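Planard Textile Care Forum
Laundry and Linen > Folding and Storage
Thread: Holding soft knits by the corners before folding

D_Tefera
Posted in November
Colleagues are asked for their views on the draft folding guidance for the Buvgate linen room. The present wording directs staff to take jersey items by the two upper corners, let them hang, and then fold. I should be grateful for comments before the draft is issued.

Blair Cowie
I support the present wording. A piece held by two corners shows its creases at once, and any twist can be corrected before the first fold. 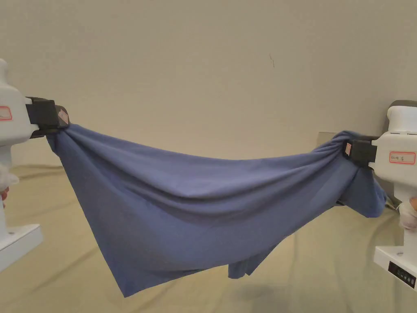 Reading time: 1 minute

The blue cloth dips between the two corners and gathers heavily at the right-hand one. Diagonal creases run in from both sides. I would ask staff to let out the bunched corner and take a smaller pinch before folding.

K. Khamphan
I must disagree with Mr Cowie. Soft knits should be laid flat on a table from the outset. Our store handles 800 pieces a month and we withdrew the corner method after complaints of stretched hems.

Blair Cowie
Were those pieces hung while damp? The draft applies to dry items only.

K. Khamphan
Some were damp, I accept. The objection stands for heavier jersey.

Feven Gebreyes
May I suggest a division by size? Sheets are awkward on our tables, and two people holding the corners can manage them well. Garments may go flat.

D_Tefera
Thank you. Section 13 will be amended to separate sheets from garments, and the word "dry" will be added. Ms Khamphan's objection will be recorded with the draft.

K. Khamphan
Noted. I shall send revised wording for the heavier items.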